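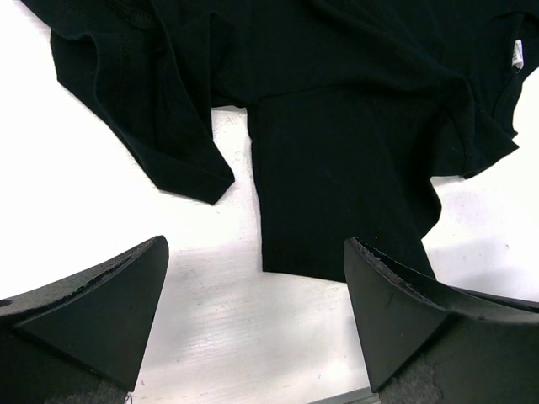

*Page last changed: 2025-12-06*

# Unit 5: Knits, wovens, and why your black shirt goes gray

Bring this one to class with something to write on, because I leave gaps when I talk and you'll want to fill them in. Last unit was fiber – cotton, wool, polyester, all the raw stuff. Now we get to how yarn becomes cloth, and then a bit on dye at the end (I always run out of time for dye, so please read that part at home).

## Woven cloth

A woven cloth has two sets of yarns crossing at right angles. The warp runs the long way and is held tight on the loom. The weft goes over and under it. Pull a dish towel along either direction and hardly anything happens. Now pull it corner to corner and it gives quite a lot! That diagonal is the **bias**, and dressmakers have been using it for a very long time to get skirts that cling and swing.

Words to know: warp, weft, selvage, bias, plain weave, twill. Denim is a twill. Look at your jeans and find the slanted lines.

## Knit cloth

Knits are made of loops, each one pulled through the loop before it. When you tug on the fabric the loops change shape, so it stretches even if the yarn itself has no stretch in it at all. I love this and I will go on about it in class.

The one you wear most is **jersey**, or single knit. It has a face side with tiny V shapes and a back side with little bumps. T-shirts are nearly always jersey. If you cut a strip and pull it sideways, the edge rolls up, and that's why hems on a T-shirt get folded and stitched, usually with two rows on top.

Rib knit has columns of loops facing front and columns facing back, so it springs in and out. Neckbands are the usual spot for it.

Try this before next time: take an old tee, mark a 5-inch line across the chest with chalk, and stretch it as far as it wants to go. Write down the new length. Do it again up and down the body. Most people get a bigger number across.

## Drape and wrinkles

Drape is how a cloth hangs and folds under its own weight. A thin jersey falls in soft folds, a stiff canvas makes big angular ones. Dark cloth is hard to judge by eye – you mostly read the folds from the highlights on the ridges – so use your hands, or put it near a window.

Cotton creases more than polyester, and a blend lands somewhere in the middle. We'll handle the Ciltitz swatch cards for this (there are 69 swatches in the set, please put them back in order).

## Black dye

Black is tricky. It takes a lot of dye to get a deep black on cotton, and any color sitting loosely on the surface will wash off over time. Rubbing matters too. Tiny fiber ends break and stand up from the yarn, they scatter light, and the shirt looks gray even where plenty of dye is left.

What I do at home: inside out, cool water, mild soap, hang to dry out of direct sun. My oldest black tee has been through around 56 washes and I still teach in it.

## For next time

- Read the Prajapati handout on loop structure, first half only
- Finish the stretch test and bring your numbers
- Find one knit and one woven in your closet and be ready to say how you could tell
- The Lokel hand lens is on the shelf by the sink if you want to borrow it

The dye field trip to Ereck is still set for June. Wear shoes you don't care about.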